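# The Second Life of an Office Keyboard

In Jorcombe, where I have lived for nine winters, people give away a sofa before they give away a keyboard. The sofa takes up room, so it must go. A keyboard slides behind a cupboard and stays there until somebody moves house. When the Stelmakh building closed its upper offices in March, 300 of them came out in boxes, and I went to see what would happen to them.

They went to Eneo, a repair shop with a grey door beside the tram depot. The shop takes old office equipment, cleans it, and sells it cheaply to schools and to people who have just arrived in the country. I bought my own first keyboard there, with another alphabet printed next to the English one. It still has the colour of weak tea.
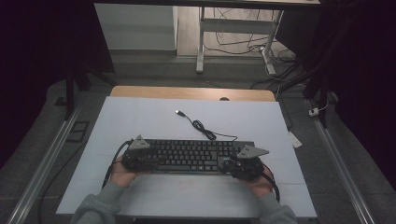 A keyboard is an honest kind of object, I think, because it keeps a record of its owner. The letter E goes shiny first, then the space bar under the right thumb. At Eneo they learn to read this before they begin any cleaning. The work is done on a plain sheet spread over a wooden table, and I came to like the look of it: a full-size black keyboard laid flat on pale blue-grey, with its USB cable curled in a small loop behind it and the silver plug resting on the sheet. On such a background every crumb shows.

The cleaning is slow. The keys come off with a little hook and go into warm water with dish soap. The base is brushed, first along the rows and then across them. I tried it for one afternoon and finished two keyboards, and on the second I put the comma where the full stop should be.

From the Stelmakh boxes, 200 could be sold as they were after a good wash. Another 56 needed a new cable or a few keys from a donor. The rest became the donors, kept in drawers by letter. I have never before seen a drawer with only the letter Q.

Many of the sold ones went up the road to Mamov, where the high school had been sharing old machines between two classrooms. I visited in the last week of term. The room was loud with typing, and one boy had already rubbed the W on his keyboard almost to nothing.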